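Skilside gripper station

The Skilside gripper station is a tabletop cell at the Prorkuditz workshop where people record handling tasks with hand-held grippers. The recordings are used to train a robot arm to do the same jobs with ordinary household objects. It is a small setup, and a remarkably capable one for its size, but it depends on steady, careful upkeep.

Layout

The work surface is a white board printed with a fine square grid and edged in light wood. The grid gives operators a quick way to return an object to its starting place between runs, and it makes a shifted board easy to spot. The hand-held gripper used here follows the Shih pattern, with jointed fingers that close around an object from both sides. A cable runs from the gripper to the recorder, a Nilten unit kept off the table.

Daily setup

Setup begins with the board. It is wiped down, pushed square against its stops and checked for marks that could be mistaken for grid lines. The operator then opens and closes the gripper 50 times with nothing in it, watching for a finger that lags behind the others. A trial grasp comes next – usually a kitchen utensil, as a long handle quickly shows up any twist in the grip. 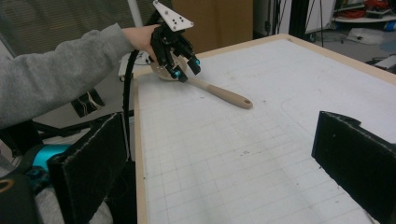 A hand-held gripper closed on a wooden spoon over the grid board.

Wear and repair

Finger joints do most of the work and are the first parts to loosen. The station log calls for an inspection every 300 grasps. Worn pins are replaced in pairs, and the fingers are lined up again before the gripper goes back into use. One set of pins lasted 564 grasps, still the station record and a lovely result for such small parts!

Cable strain is the other common fault. A cable that pulls on the hand can tilt the gripper slightly, so operators leave enough slack to reach every corner of the board. Small scuffs on the surface are left alone. The board itself was last changed in February, a job that takes two people and ends with a full repeat of the daily setup.

Related articles
Shih finger linkage
Nilten recorder
Prorkuditz workshop
Grid board alignment
Cable strain relief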